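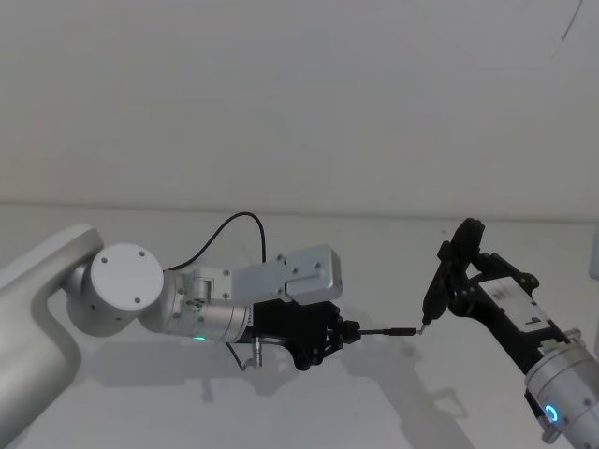

Should a small office force everyone to change their passwords every month? I'd say drop it, and I say that as the person who used to send the reminder emails!

At Prikska we had 66 accounts on a monthly reset, and every June the help requests piled up (vacations, forgotten logins, the usual). Brenda Toledo in billing just bumped the number at the end each time. I did the same thing — so did my boss.

Give people a password manager, turn on two-step sign-in, and only reset when something looks off. I'd much rather spend my mornings fixing the shared calendar, which still hates Outlook.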